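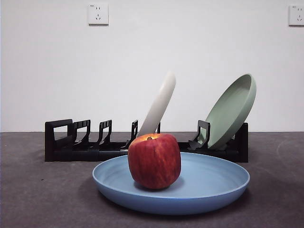
公開見学日のご報告(助成事業「食卓の片づけを手伝うロボットアーム」)

Kallio財団 助成担当
Noeline Ruawai様

いつも温かく見守っていただき、ありがとうございます。Cellimikの工房で開いた見学会について、ようやく文章にまとまりましたのでお送りします。本来ならもっと早くお届けするべきところ、頂戴した感想カードを読み返しているうちに、あれも書きたいこれも書きたいと欲が出まして、すっかり長くなってしまいました。お茶でも飲みながらお読みいただければ幸いです。

見学会は2024年7月29日、Mundenの工房で行いました。来てくださったのは34名です。ご近所の方、Tesnessの生活支援センターの職員の皆さん、それから夏休みのお子さんを連れたご家族もいらして、思っていたよりずっとにぎやかな一日になりました。小さな工房ですので一度にお入りいただくわけにもいかず、2つの組に分けてご案内したのですが、待っていただく間も廊下で話がはずんでいて、次の組をお呼びするのが申し訳ないくらいでした。

午前の進行はZuzana Sokolが受け持ちました。もともと人前で話すのは苦手だと言っていたのですが、始まってみると実に楽しそうで、皿を水切りラックに立てるという、私たちが毎日なにげなくやっている動作がどれほど細かい判断の積み重ねなのかを、自分の手でゆっくりやってみせながら話してくれました。皿の縁をどこでつかむか、どのくらい傾けて差し込むか、手を離すのはいつか。お客様の中には、話を聞きながら両手を宙に浮かせて、見えない皿を持つ格好をなさる方が何人もいらして、とてもよい眺めでした!

りんごを皿にのせる課題も今回の題目に入れました。前回の報告書で「果物のように形のそろわないものも扱えるようにしたい」と書きましたが、その続きにあたるものです。お子さんたちにはこちらのほうが人気で、りんごをのせる位置をめぐって、まん中がいい、いや端のほうがいいと、ずいぶん熱心な議論がありました。Adebayo Obiがその意見をひとつひとつ紙に書き留めていまして、あとで見せてもらったら、私たちの評価項目の書き出しよりもよほど具体的でした。

実演の合間には、アームの手首に取り付けたカメラの映像もご覧いただきました。これが意外なほど好評で、感想カードにもこの映像に触れたものが多くありました。上から眺めるのと、手先のところから眺めるのとでは、同じ机でもまるで違って感じられるようです。
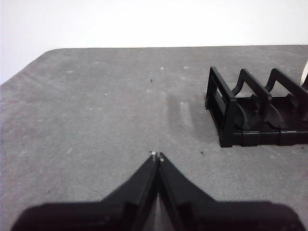
手首のカメラから見た作業台。指先の向こうに机の面、右側に黒い水切りラック。

Tesnessからお越しのMaricruz Bañuelosさんは、この映像を長いことご覧になって、「皿が隣の皿の陰に入ったら、この子はどうするんですか」とお尋ねになりました。たいへんよいご質問で、実は私たちもずっと悩んでいるところです。手首の映像だけでは、つかもうとするものに近づくほど周りが見えにくくなりますので、横に据えたカメラの映像と合わせて判断させています。それでも、皿が何枚も並んだときの見分けにはまだむらがあります。その場では、できていることと、まだできていないことを、そのままお伝えしました。Bañuelosさんからは後日お手紙までいただき、センターの台所で使っているラックの寸法を教えてくださいました。本当にありがたいことです。

さて、進み具合についても申し上げなければなりません。見学会までに記録した練習動作は200回分になりました。お約束していた数にはこれで届いております。内容は、ラックに皿を立てるもの、ラックから皿を取り出すもの、皿に果物をのせるものに分けて整理し、いずれも横のカメラと手首のカメラの両方の映像を残してあります。整理の仕方はWen-hsiung Lauが一から見直してくれました。以前は記録した人によって題名のつけ方がまちまちで、探しものに半日かかることもあったのですが、いまは目当ての記録がすぐに出てまいります。地味な仕事ですけれど、今期いちばん助かったのはこれかもしれません。

うまくいかなかったことも書いておきます。午後の組で、動作の途中でアームを止める場面がありました。皿を差し込む角度がずれて、ラックの仕切りに縁が当たりかけたためです。Sokolがすぐに停止ボタンを押し、事情をご説明してから最初の姿勢に戻してやり直しました。けがや破損はありません。止めるところを見られてかえって安心した、と書いてくださった方もいらして、こちらの気持ちもずいぶん軽くなりました。ただ、説明のあいだお待たせした時間は長すぎたと思います。次回は、停止したときの説明役を別に立てるつもりです。

もうひとつ、声が聞き取りにくかったというご指摘がありました。後ろの列の方には特にご不便をおかけしたようです。拡声器を借りるか、一組の人数を減らすか、工房の中ではまだ意見が割れております(私は人数を減らすほうに傾いています)。

費用につきましては、見学会の分は予算の範囲に収まりました。お茶と印刷代が主なもので、領収書の写しは別便でお送りしております。助成金の使いみちを変更するお願いは、いまのところございません。

これからのことですが、9月には8種類の皿を使った試しを始める予定です。深さや縁の厚みの違うものをそろえ、Bañuelosさんに教えていただいた寸法のラックも加えます。りんご以外の果物については、Obiが候補を考えているところで、決まりましたら改めてご相談申し上げます。

Ruawai様には今回ご都合が合わず、お目にかかれなかったのが心残りです。皿の位置についてのお子さんたちの意見書きは、写しを同封いたしましたので、どうぞご覧ください。試しが始まりましたらぜひ工房へお立ち寄りください。お昼どきにかかるようでしたら、食事もこちらでご用意いたします。

Cellimik 工房一同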